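Galeria: a bancada de manipulação e o plano de compras

Página atualizada a 31 de dezembro

Reunimos nesta galeria material do posto de manipulação da Seltau, a par das notas que serviram para fechar o orçamento do próximo ano. O texto é dirigido a quem tem de decidir compras parecidas: uma oficina pequena, um braço já pago e uma lista de acessórios que cresce todos os meses. As legendas foram escritas por Canan Soylu, responsável pelo equipamento.

O que já estava comprado

O braço e o controlador vieram da Takosum em junho, com a instalação incluída. O contrato de manutenção é anual e cobre deslocações, mas deixa de fora as peças de desgaste. Quem for negociar um contrato igual deve pedir a lista dessas peças por escrito antes de assinar. A nossa só chegou com a primeira fatura.

O que entrou no orçamento

Dedos de substituição para a pinça: 19 euros o par. Encomendámos à Ondieki, que entrega em pacotes fechados e não aceita devoluções depois de abertos.

Cabo da câmara de pulso: 223 euros, com conectores. O modelo mais barato tem o mesmo comprimento mas não traz alívio de tensão na ponta, e o primeiro que tivemos partiu exatamente aí.

Iluminação difusa para a bancada: 486 euros, montagem à parte. Foi a rubrica mais discutida. Uma superfície clara devolve muita luz e os reflexos mudam ao longo do dia. Preferimos pagar a luminária a trocar o tampo.

Objetos de teste: 100 euros por trimestre. Inclui recipientes de plástico, fruta e alguma loiça. Parece pouco, mas a fruta verdadeira tem de ser reposta, e essa despesa costuma ficar esquecida nos mapas.

O que ficou adiado

O segundo braço passou para a revisão de junho. A proposta da Stindora é boa no preço e fraca no prazo de assistência. Também adiámos a mesa com altura regulável. A atual serve, desde que se deixe livre a parte central do tampo.

Na bancada

Tampo branco, parede cinzenta ao fundo. Um recipiente de plástico roxo de um lado e um cacho de uvas vermelhas do outro, vistos do pulso. 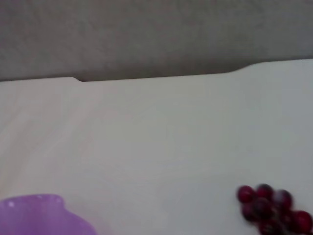
Para o próximo pedido de propostas, vamos separar a câmara do resto do conjunto. Comprada em pacote, fica presa à garantia do braço, e qualquer troca obriga a passar pelo fornecedor principal. Em separado custa mais na fatura inicial e dá mais trabalho a integrar, mas pode ser substituída sem parar o posto. Pedimos que as propostas indiquem o tempo de exposição mínimo, o peso com suporte e o prazo de entrega de uma unidade de reserva.

As propostas devem trazer o preço sem IVA e a validade indicada na primeira página. Os pedidos de esclarecimento seguem para Canan Soylu, na Seltau.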